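Old Dell desktop for a family history project - worth keeping?
Posted in Home & Hobby Computing

Sandamali Sivakumar
Hi everyone! I'm scanning my grandmother's letters and photos, 766 pages so far, and I'm loving every minute of it (her handwriting is gorgeous). My question is how to organise it all so my cousins can find things. I've been naming files by whatever pops into my head, and now I've got 112 called "letter" with a number on the end. I'd like to keep everything on an old Dell desktop if I can.
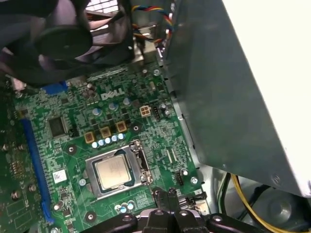 Dell board, processor with no cooler on it.

Should I sort by person, by year or by place?

Jurkness
What a great project! Go with year first, then surname, then a couple of words, so 1958-kumarasinghe-wedding-letter. The computer puts them in order for you and you never have to think about it again. If you only know the decade, write 1950s and move on. I did 481 postcards this way over one winter and my aunt, who hates computers, found her own christening card in a minute flat.
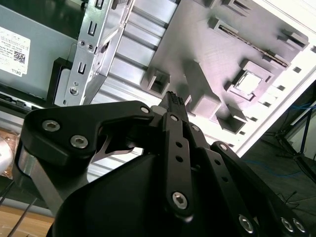
Scan both sides too, even when the back looks blank. Faint pencil shows up beautifully once you bump the contrast, and I found a whole street address that way. Keep the colour setting on for black and white photos as well - you'll want those brown tones later. And put a second copy at a cousin's place!

Wudico
by year. also fresh thermal paste before the cooler goes on

Trutorik
Seconding the year thing, but make a plain list of who's who as well. My family has four Margarets.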